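I've been living with Zurnano since March, which I think is long enough to stop being polite about it. Quick background so you know where I'm coming from: I look after reporting for a mid-sized distributor, we're a data team of four, and most of what we do is pull sales, stock and shipping numbers out of places that don't want to give them up. We'd been on Hiloncombe for years. It did the job, but the contract was up, and the renewal quote made my boss go very quiet on the phone.

So, Zurnano. It's a hosted data pipeline and dashboard tool. You connect your sources, you build your transformations in a kind of spreadsheet-meets-SQL editor, and the results land in a warehouse with charts sitting on top. I've used enough of these to be a bit tired of the demo where someone drags a box onto another box and everybody claps. But I'll say this for them, the box dragging works!

**Setup**

We had our first source connected before lunch on day one. The order system took longer (it's old, and its date fields are a crime), but the connector coped once I found the setting for custom date formats, hidden two menus deeper than it should be. In the end we moved 28 pipelines over from Hiloncombe. The import wizard handled the plain ones without me touching them. Anything with a nested lookup came across as a red box reading "unsupported step," and those I rebuilt by hand over nearly 6 weeks, in between my real job.

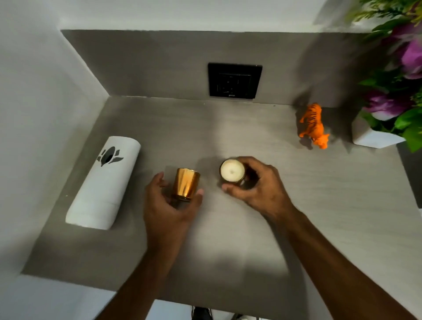
*The room corner, gray counter and black socket.*

**Day to day**

The editor is the best part. You write a step, you see a sample of rows change right there, and if you've done something dumb you know it immediately. I came from a tool where you saved, ran, waited, and then read a log, so this felt like a vacation. Version history is good too. Every change gets a little note and you can roll one step back without dragging the whole pipeline with it. I've used that more times than I'd like my boss to know.

Scheduling is fine. Alerts are too chatty out of the box — I had my phone buzzing for every late file, including ones that are late every single night by design. You can set a grace period per source, so do that first.

Dashboards are where I start to grumble. They look nice, the sales folks like them, and filters are quick on small tables. On our big shipping history table, though, changing the region filter means a pause long enough to go refill your coffee. Support suggested pre-aggregating, and yes, that fixed it, but then I've got another table to look after. Also you can't copy a chart from one dashboard to another. You rebuild it. In a paid product! I keep checking the release notes for this one.

**Permissions**

I wish I had better news. There are 2 levels that matter, editor and viewer, and nothing useful between them. Our warehouse managers need to adjust their own targets, and the only way to allow that is to make them editors, which also lets them edit my joins. For now they send me the targets in a spreadsheet and I load it, so we have modern cloud software with an email attachment bolted on the front.

**Cost**

You pay by rows processed, with a base fee. Our bill is lower than the Hiloncombe renewal would have been, but it moves around, and the first full month gave me a fright. I had one pipeline doing a complete reload every hour when it only needed the new rows. My fault, but the cost page only updates overnight, so you don't see it happening. Switch on incremental loading wherever you can and set the spending alert before you set anything else.

**What else we looked at**

We ran short trials of Thaweesak and Stumitz. Thaweesak is very powerful and I'd pick it if I had a couple of proper engineers, but everything lives in config files and my teammates would have mutinied. Stumitz was the cheapest by a good way and has lovely charts, only it couldn't read our order system at all, so that was a short trial.

**Would I buy it again?**

Yes, with a grumble. If your team is small and knows some SQL, and your permissions needs are simple, it's an easy one to recommend. If lots of people outside the data team have to change things, ask for a trial with your real users in it and see how far you get. We've signed for another year, and I've put in a feature request for the chart copying. It has a lot of upvotes already.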